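나무 도마, 오래오래 곁에 두고 쓰는 법

저희 집 도마는 시어머니께서 쓰시던 걸 물려받은 거예요. 결혼하고 처음 맞은 9월에 신문지에 둘둘 말아 주셨는데, 그때는 솔직히 새 도마가 더 갖고 싶었답니다. 그런데 지금은 이 도마 없이는 파 한 단도 썰기 싫어요!

제일 많이 물어보시는 게 세척인데요, 저는 쓰기 전에 꼭 찬물로 한 번 적셔요. 마른 나무에 김칫국물이 닿으면 쏙 스며들어서 나중에 아무리 문질러도 안 빠지거든요. 다 쓴 뒤에는 부드러운 수세미로 결을 따라 닦고, 양면을 똑같이 헹궈 주세요. 한쪽만 적시면 도마가 슬그머니 휘어요(저도 하나 그렇게 보냈어요).

말릴 때는 눕히지 말고 세워서, 바람이 드나드는 그늘에 두세요. 햇볕이 좋다고 베란다에 내놓았다가 쩍 하고 갈라진 적이 있어서 그 뒤로는 싱크대 옆 창가 안쪽이 도마 자리예요. 식기세척기는 절대 안 됩니다.

마늘이나 생선 냄새가 남으면 굵은소금을 한 줌 뿌리고 반으로 자른 레몬으로 빙글빙글 문질러 보세요. 5분쯤 두었다가 헹구면 돼요. 레몬이 없으면 식초를 물에 풀어 닦아도 괜찮고요.

기름은 한 달에 한 번, 도마용 미네랄 오일을 써요. 예전에 집에 있던 식용유를 발랐다가 쩐내가 나서 한참 고생했어요. 완전히 마른 도마에 오일을 넉넉히 떨어뜨리고 면 헝겊으로 펴 바른 다음 하룻밤 재웁니다. 옆면과 손잡이 구멍 안쪽도 빼먹지 마시고요.
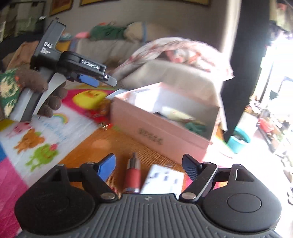
아침에 일어나서 겉에 남은 기름을 마른 헝겊으로 싹 닦아 내면 끝이에요. 만졌을 때 끈적하면 기름이 너무 많았던 거니까 한 번 더 닦아 주세요. 다 쓴 헝겊은 뭉쳐 두지 말고 넓게 펴서 말린 뒤에 버리시고요.

칼자국이 깊어져 표면이 까슬해졌을 땐 220방 사포로 결대로 살살 밀고, 고운 사포로 한 번 더 다듬은 다음 다시 오일을 먹여요. 저는 김장 끝나고 한 번, 봄나물 나오기 전에 한 번 이렇게 해 줍니다. 다음번에는 나무 주걱이랑 숟가락 손질하는 이야기도 적어 볼게요.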